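Felista's corner: the great packaging sort-out

Those of you who came to the October swap table at Stodbridge will know I went home with more than I brought. I always do. My husband has stopped asking what's in the bags and just holds the door. What he did ask, quite fairly, was when the spare room might be a room again, because for the last few months the bed in there has been where every packet, wrapper and bit of box goes to wait for me to feel like dealing with it.

So I finally dealt with it! Or I dealt with the bed, anyway. The wardrobe can have its own newsletter.

I should say that a lot of it came from snacks and tea. My niece sends me parcels and she is a generous packer: everything inside something else, and then a bag round the lot. I love getting them, I love the boxes especially, and I can't bring myself to throw a nice box out on the day it arrives. Helmi Lehtinen (many of you know her from the Räsänen bread mornings) is just as bad with jars, so I rang her up and made her keep me company on the phone while I got going.

Her rule is that you start with whatever is on top and you don't go looking for the interesting things first. I managed that for two minutes. Then I saw the box with the little cartoon character on it and I was off. 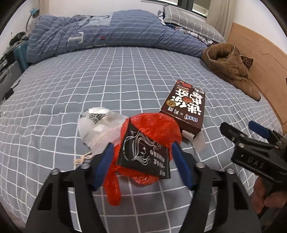 The red bag, the black packet and the box I still haven't flattened.

I've ended up with a system, and since three of you asked me for it at the swap table I'll write it down properly.

Cardboard first. Open out both ends, run a thumb under the flap where the glue is, and press it flat. Peel the tape off if it comes easily, and if it doesn't, leave it, life is short. I stand mine on their edges in an old Pladix crate behind the door, and when the crate is full it all goes out with the paper. Anything with printing I really like gets the front panel cut off and kept. I use those for drawer dividers and gift tags, and a good sturdy one makes a lovely cover for a notebook if you score the spine with a butter knife.

Then plastic bags. The crinkly sort I smooth out on my knee, fold in thirds longways and roll from the bottom so the air comes out. A twisted one is a nuisance, you have to coax the twist out with your fingers before it will lie down at all. Rolled up, you can fit a silly number into an empty tissue box, and they pull out one at a time as though they were meant to. I keep the bright colours for lining the children's craft trays, where a bit of glue won't matter.

Clear wrappers are where I've had to be strict with myself. They look useful. They rustle in a useful way. But I had a whole pillowcase full of them and in 2 years I'd used one, to keep the rain off a library book. So the scruffy ones go, and only the clean whole ones with a proper opening stay, for seeds and buttons.

Cord I will never throw out and you can't make me. Drawstrings, tassels, the ribbon off cake boxes, all of it gets wound round a clothes peg and tucked into a biscuit tin. If the end has frayed I comb it out with an old toothbrush and trim it level, and it looks quite smart on a parcel. Helmi dips hers in a spot of glue, which works too, but you have to remember not to leave them drying on the arm of the sofa. Ask her about the sofa.

The small foil and paper packets I'd nearly given up on. If one has something nice printed on it, I slit it along the seam, wipe it out and pop it under a heavy book overnight. Mura in the high street will take them for her collage table, along with stamps and postcards, and she's very happy with writing in any language. Please make sure they're empty, she's had crumbs.

The bed is now about half clear. I did stop for lunch, and then I read one of the old magazines I'd found at the bottom, and by then it was getting dark and I couldn't see what I was folding. I'll have another go before my sister comes to stay, as she'll be needing somewhere to sleep.

If you've got boxes of your own to pass on, bring them flat to the next swap table and put them under the window. Jars to Helmi, please, and lids with them this time. I'm also after one more biscuit tin, a round one for preference, if anybody has finished theirs.

Felista Obura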